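Section 3: Setting up your Hastotine walking pass

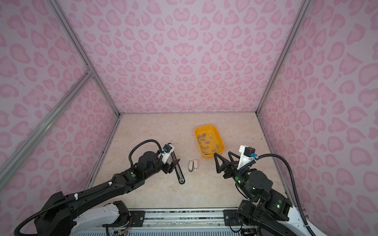 I do this part at the kitchen table the night before, with a cup of tea going, and it never takes me long!

1. Open the Skano app and tap Add Pass.
2. Type in the code from your Lalent booking email (mine landed in the spam folder, so look there too).
3. Pick your trail. The Hastotine loop climbs 1,131 feet, and I'd give it a whole day.
4. Tap Save Offline. The map is almost 55 MB, so do it on Wi-Fi.

Note: you can put up to 3 walkers on one pass. Kids need their own line, even the little ones.

Caution: there's no signal past the Mazandarani tea hut. If your map still says Pending when you get there, turn back to the parking lot and load it again.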